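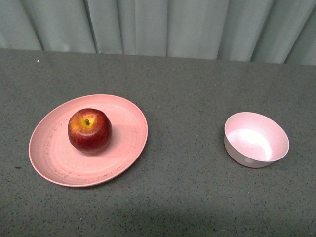 Eating at a fixed hour

In my mother's house lunch was at one. It was not a rule that somebody wrote on the wall. My father came up the hill from the workshop, the radio started the news, and we sat. If you were late, your food stayed under a cover and you ate it alone, and everybody knew you had eaten alone.

I have lived in this country for many years now and I still find it strange that lunch has no hour. In the office where I work, at Clelon, one colleague eats at eleven and another at three, and both eat in front of the screen. When I ask "Did you have lunch?" they need to think before they answer. I want to defend the fixed hour, although I know that it makes me sound old.

The usual argument against it is freedom. People are hungry at different times, so let each one eat when he wants. I accept this argument for a Sunday. On a working day I do not believe in it, for I see what happens with the freedom. The person who can eat at any time is also the person who can be called at any time. A meeting at half past twelve was, in my first job, an insult. Today I receive the invitation and I press "accept" like the others.

My friend Danjuma Akpan does not agree with me. He drove a delivery van for Onuten for a long time, and he told me that a fixed lunch is a luxury of people with desks. In a van you eat when there is a place to park. I thought about this for several days and I think he is right about the van. But when I asked him what he missed most in those years, he said it was sitting down with the other drivers, which happened only at the Christmas party.

There is also the matter of the money. At our building the canteen closed in June, after a survey in which 73 people answered that they would use it "sometimes." Sometimes is not enough to pay a cook. If the same 73 people had come down at one, even only on three days of the week, I suppose we would still have soup. Now we have a machine with sandwiches, and it is open all night.

My aunt, Conceição Bragança, kept a boarding house with 40 beds and served lunch once. She was not a soft woman. A guest who arrived at two could have bread. Yet many of those guests wrote to her until she died, and in their letters they asked about each other by name. I doubt that the guests of a hotel with breakfast from six to eleven do the same.

I do not ask for a law. I would be content if the calendar programs came from the factory with one hour already closed, and if a person had to open it on purpose, with a small feeling of shame. Since last month I close mine. Two colleagues have started to come down with me, one of them usually late.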